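Pridstead lab adopts house rules for robot benches

Anyone running a robot arm at the Langlois building in Pridstead will have to follow a written code of practice from the new year, ending a long tradition of shouting across the room.

The code runs to 30 pages, three of which deal with tape. Amra Ivanov, who edited it, said the tape section drew more comments than emergency stops, speed limits and cable routing put together.

"People have feelings about tape," she said.

Under the new rules, target areas must be marked on the table before a run begins, and the marks stay put until the whole series is finished. Operators must also write down where each block started, which object was picked up and who was at the controls. Moving a block a smidge by hand and carrying on now counts as a new run.

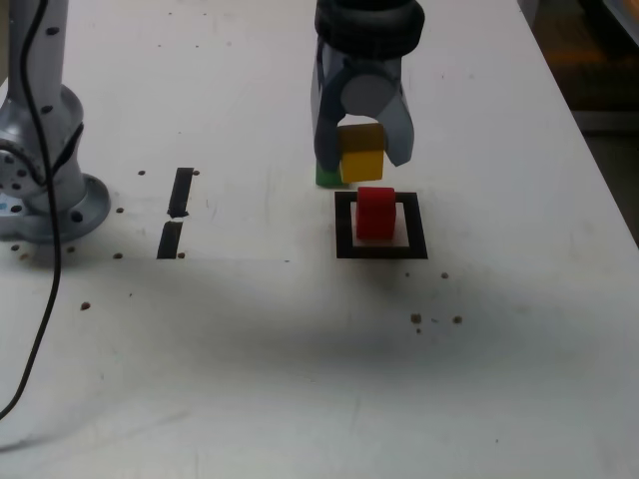
Do the rules apply when an arm is only moving toy blocks?

They apply to every powered arm in the building, whatever it happens to be carrying. A light load doesn't make the arm itself any slower or softer, and the code sets the same reach limits and stop-button checks for all of them.

The document grew out of a review in November, when Mireille Marchal went back through 188 logged runs and found that the word "fine" was the most common entry under "condition of workspace." It has since been struck from the list of accepted answers.

Not everyone is thrilled. Aldana Gallardo, who runs the evening sessions, supports the stop-button check but wonders how long the new form will survive contact with a Friday. "I can fill it in or I can run the robot," she said. Under the code, she will be doing both.

A sister lab in Stestton plans to borrow the rules, minus the appendix on pen colours. Printed copies go up beside each bench before the first booking, and comments on the tape section are closed.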